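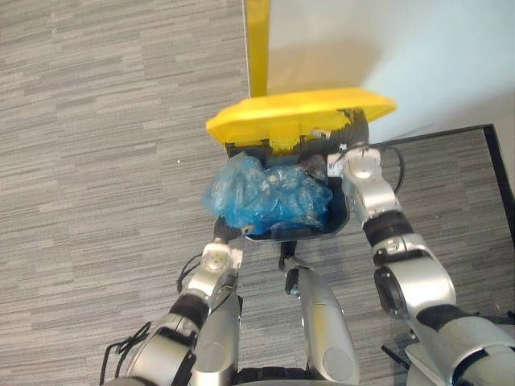 Arnel Macapagal asked, on reading the March draft, whether the syllabus records kept at Catacutan were meant to stand in for an official training history. They are not. The collection documents how rotary-wing instruction was scheduled and recorded at one civil and government flight school, and it should be cited on that basis only.

# Plilton Rotary-Wing Training Records

The Plilton collection holds 2,485 lesson records from the helicopter school at Catacutan. Each record describes one instructional flight or one simulator period, as entered by the instructor on the day it took place. The records were transcribed from bound ledgers and checked against the school's dispatch sheets.

## Contents

| File | Description |
|---|---|
| `lessons.csv` | One row per lesson, 2,485 rows |
| `students.csv` | One row per student, 117 rows, names removed |
| `syllabus.csv` | Lesson codes with titles and prerequisites |
| `weather.csv` | Surface wind, ceiling and visibility at dispatch |
| `notes/` | Transcription notes, plain text |

All files are encoded in UTF-8 and use commas as separators. Times are local to Catacutan and follow the 24-hour clock. Altitudes are given in feet above mean sea level, except for hover exercises, where the ledgers give skid height and the column `height_ref` is set to `SKID`.

## Background

The school trained pilots for police, forestry and medical transport service. Students entered with a fixed-wing license or with none, and the two groups followed separate syllabi until the instrument phase. The ledgers use the same lesson codes for both, and the column `entry_track` must therefore be read together with `lesson_code`. A lesson marked H-04, for instance, is a first solo hover on one track and a dual quick-stop exercise on the other.

Simulator periods were flown on the Drania trainer, a fixed-base device with a three-channel visual display. Control forces on this device were lighter than in the aircraft, and instructors often remarked on this in the free-text field. These remarks have been kept as written.

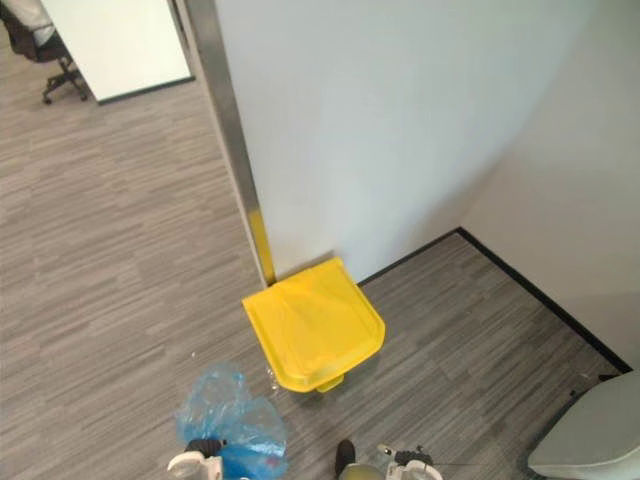 Are autorotation exercises recorded separately from ordinary approaches? They carry the code prefix A, and the column `termination` shows whether the maneuver ended in a power recovery or a full touchdown. Where an instructor entered both on one line, the lesson has been split into two rows that share a `ledger_line` value.

## Collection and transcription

Two transcribers worked independently from scanned ledger pages. Differences were settled by a third reader, Tươi Cù, who also prepared the table of instructor abbreviations. Entries that could not be read with confidence are marked `ILLEG` and have not been estimated. In 25 cases the ledger and the dispatch sheet disagree on the duration of the flight; both values are given, and the ledger value appears first.

Grades were assigned on a four-point scale. The meaning of grade 2 changed during the period covered, from "safe with prompting" to "meets standard" - users comparing early and late lessons should consult `notes/grading.txt` before computing averages.
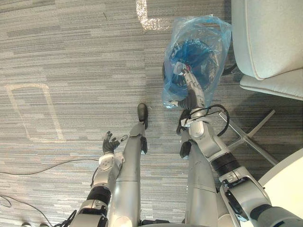
The same caution applies to weather values. Before the school installed its own wind sensor, surface wind was estimated from the windsock and written down in steps of five knots. Later readings are given to the nearest knot. The column `wind_source` separates the two.

## Known limitations

- Nearly 200 lessons have no weather entry. Most of them are simulator periods, for which none was required.
- Students who left before the end of the hover phase are under-recorded. The school began a new ledger page only after the third lesson.
- Night flights are coded by takeoff time alone. A flight that departed at 17:50 and landed after dark is coded as day.
- Tail numbers have been replaced with letters. The same letter always refers to the same airframe.

## Access and use

The files may be used for research and teaching. They must not be used to assess the competence of any individual pilot or instructor, and users must not attempt to restore the names that have been removed. Validation scripts are supplied with the Clero package and require no configuration:

```
clero check lessons.csv --syllabus syllabus.csv
```

The script reports duplicate ledger lines, missing prerequisites and durations outside the permitted range. A missing prerequisite is not always an error; the chief instructor could waive one, and waivers were written in the margin - see `notes/waivers.txt`.

## Corrections

Corrections should be sent to the Plilton records office with the `ledger_line` value and a short statement of the proposed change. Accepted corrections are listed in `CHANGES.md` and applied at the next release.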